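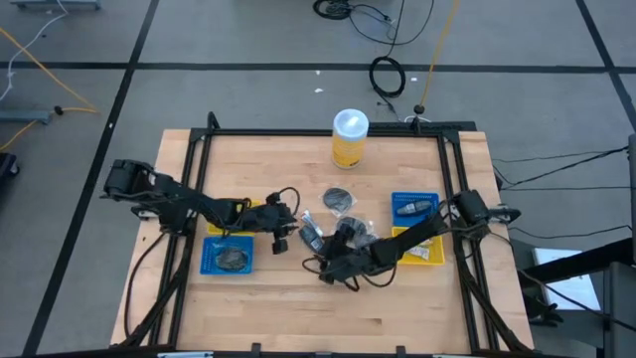 A customer wrote to us in October asking why her kitchen top was still sticky one week after oiling, and if she had done something wrong. She had put on the first coat in the evening and left it to soak in overnight, with nothing wiped off. Many people do it like this. The label on the can was not clear enough in this point, and we have changed it.

# Tunard 101 Worktop Oil

Tunard 101 is an oil for solid wood surfaces in the home: kitchen worktops, dining tables, window sills, shelves. It goes into the wood and hardens there. You will still feel the grain under your hand, and a small damaged place can be repaired without sanding the whole top.

The oil is mixed and filled by Durkance in our workshop in Trosia. The cloths and the hand pads are supplied by Başaran and can be ordered together with the can or separately.

## What is in the can

Linseed oil and tung oil, a small part of carnauba wax, and a drying agent without cobalt. There is no color in it. On pale woods such as maple, birch and ash the oil gives a warmer tone, a little to the yellow side. If you want to keep the wood as pale as it is now, please make a test on the underside first. For walnut the change is stronger, and most customers are happy with it.

## Before the first coat

Sand in the direction of the grain and finish with a fine paper. Very fine paper is not better here. It closes the surface, and then the oil stays on top.

Remove the dust with a vacuum cleaner and after it with a dry cloth. Old varnish must be taken off completely. Old oil can stay if it is clean and hard. Silicone polish is a difficult case, so write to us before you begin.

Do not forget the end grain and the cut-out for the sink. Water comes into the wood in these places first, and they need more oil than the flat part.

## How to apply

1. Stir the can well with a flat stick. Do not shake it.
2. Pour a small quantity on the wood and spread it thin with the pad.
3. Wait 15 minutes. If a place looks dull after this time, give it some more oil.
4. Wipe off everything that is still on the surface with a clean cotton cloth. The wood must feel almost dry to your hand.
5. Let it dry until the next day, with a window open, and repeat for the second coat.

Two coats are enough for tables and shelves. For a worktop beside a sink we recommend one more on the end grain.

You can use the surface carefully on the day after the last coat, but it is fully hard only after 30 days. During this time wipe up water immediately, and do not leave a plant pot or a rubber mat on it.

**Important:** cloths with oil can heat up and catch fire by themselves. Lay them flat outside to dry, or put them in water in a closed metal container. Never throw them folded in the trash.

## If the surface is already sticky

Put a little fresh oil on the pad and rub the sticky area until the old layer becomes soft. Wipe at once with a dry cloth, and change the cloth often. When the layer is older than some weeks this does not help anymore and you must sand lightly.

## Care

Clean with warm water and a mild soap. Dishwasher powder and scouring cream take the oil out. When water drops no longer stay round on the wood, it is time for a new thin coat. Beside the stove this comes sooner than on the rest of the top.

## Ordering

| Item | Note |
|---|---|
| Tunard 101, small can | for a table or for yearly care |
| Tunard 101, large can | for a kitchen |
| Başaran hand pad | pack of 2 |
| Başaran cotton cloth | without lint, washed |

An opened can forms a skin after some months. Cut the skin out and pour the rest through an old stocking; the oil under it is still good.

Page last changed: Tuesday, June 1, 2021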